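Vorkenard monolight, colour drift at low power
Lighting and Studio Equipment > Strobes

Posted Tue 6 June

fstop_ferret
I run two Vorkenard heads in a small portrait room in Godstead. At full output they agree with each other. Below 1/16 the key goes warm and the fill doesn't, and I end up with one side of the face needing its own correction. Both heads have the same tube fitted and were bought together in December. Modelling lamps off, curtains shut, camera on a fixed white balance. Is this a known fault, or is it normal for voltage-controlled heads?

greycard
Normal in kind, possibly not in degree. Voltage-controlled units go warmer as you turn them down. If only one of yours does it, I would look at the capacitor bank before the tube. Swap the tubes over first, it takes two minutes. If the warmth follows the tube you have your answer.

Pellmell
Dump the charge before you swap anything. The auto-dump on these is slow when you come down from full.

fstop_ferret
Swapped. The warmth stayed with the head. Measured off a grey card at 1/32, the key is reading 14 mired above the fill. At full power there is no difference I can measure.

greycard
Then it is the head. Have you ruled out the softbox? Moen fabric yellows, and a yellowed diffuser on one side would give you a warm key.

fstop_ferret
Measured bare, standard reflector on both. And a yellowed diffuser would show at full power too.

greycard
Fair point, withdrawn.

tallis_b
I'd question whether it matters for portraits. Where it does matter is close work, because you are always at the bottom of the dial and reds shift before anything else does.

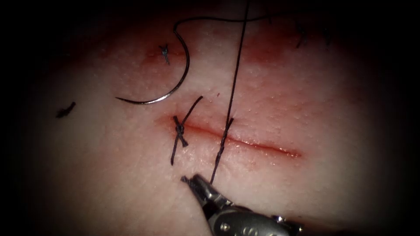

fstop_ferret says it matters to him because he is mixing the two heads on one face, and that a uniform shift would be no trouble at all. Agreed. You can't fix a split with one slider. But 14 mired is about an eighth CTO, so put a weak blue gel on the key and carry on.

greycard
Disagree with the gel. It corrects at 1/32 and is wrong at every other setting. He would need to take it off each time he went above 1/8.

tallis_b
Only if he changes power during a sitting. I set mine once and move the stand.

Pellmell
Alternative: put a 2-stop ND gel over the front and run the head higher up the dial. Prerner sell it in sheets. Check it with the card first, cheap ND isn't always neutral. Mine reads slightly green.

fstop_ferret
Tried the ND on both heads, now working at 1/8. The split is down to 3 mired, which I can live with. Recycle is slower. I will still send the key back to Vorkenard as it is within the guarantee.

greycard
Send the grey card readings with it, at full and at 1/32. They tend to test at full only and return it as no fault found.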